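Call for Participants – Open Day Demonstrations and Recorded Hand Tasks

Maklow is looking for 40 adults to take part in the demonstration program at its open day in September. Participants will carry out short household tasks while wearing an instrumented glove, in view of visitors, and will then try the same tasks at a robot station under the guidance of a technician. No background in robotics or programming is needed.

The open day takes place at the Teltlow building, ground floor. The demonstration area is step-free and has seating for participants between turns. Visitors will pass through in small groups and may put questions to the technicians. Participants are free to talk to visitors between tasks but are asked not to do so during a recording.

What participants do

Each participant is booked for one session of 114 minutes. A session has 4 parts: fitting and calibration, practice, recorded tasks in front of visitors, and a turn at the robot station. The recorded part is the longest. Tasks are done seated or standing at a table and use ordinary household goods such as bottles, cloths, boxes and kitchen tools. The technician reads out the task, the participant carries it out at a normal pace, and the objects are put back to their start positions before the next repeat. Mistakes are kept in the record. If an object is dropped, leave it and wait for the technician.

At the robot station, the participant guides a two-finger gripper with a hand controller and attempts a reduced set of the same tasks. The station runs at low speed and has a stop button within reach of both the participant and the technician. Yaryna Antoniuk will run the station and give the safety briefing.
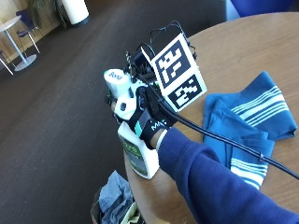
The glove measures finger movement, and the position of the hand in space is tracked separately. It is worn on the right hand. Sleeves may be kept on; a fleece cuff next to the glove is acceptable provided it does not cover the sensors on the back of the hand. The square markers on the white cube must stay clear of hair, sleeves and the other hand while a recording is running. Objects may be held in whatever way the task requires, including upside down, as with the spray bottle. The cable leaves the rig toward the participant's right and can lie across the table and over a cloth, but it should not be pulled tight. Participants who feel the cable drag on the hand should say so, and the technician will reroute it.

Who can apply

Applicants must be 18 or older and able to use the right hand without pain for the length of the session. Left-handed applicants are welcome and should state this on the form. Glove sizes run from small to extra large. Please measure around the palm at the knuckles, leaving out the thumb, and enter the figure in the box provided. Rings, watches and bracelets must be removed from the right hand and wrist. Applicants with open cuts or a skin condition on that hand cannot be fitted.

Staff of Maklow and of its partner Cisternas may not apply as paid participants. Family members may.

Payment and data

Participants are paid a fixed fee at the end of the session, including where a session is cut short for technical reasons. Travel is not paid separately – parking at the building is free.

Recordings consist of glove data, tracking data and video of the table area. Voices are not recorded. Data are stored under a participant number and will be added to the Laltunon set, which now holds around 900 recorded sessions. A participant may withdraw consent up to the point at which the session data are merged into the set. The consent form gives the procedure. Visitors may take photographs only from the marked side of the demonstration area, and any participant who does not wish to be photographed will be given a session before the doors open.

How to apply

Application forms are available from the front desk at Teltlow or by mail on request. Mark the envelope "Open Day – Hand Tasks." State your palm measurement, preferred hand, and whether you can attend in the morning, the afternoon or both. Places are assigned by glove size first and by order of receipt second. Applicants not given a place will be put on a reserve list unless they ask otherwise.

Questions about the tasks or equipment go to Tsutomu Noguchi. Questions about payment, access or consent go to Daryna Maksymiv.

Issued April 2018

Related items
Open day: program and directions
Robot station safety sheet for visitors
Vacancy: Recording technician, part-time
Glove size chart
Laltunon consent form, current version
Group visits for schools and colleges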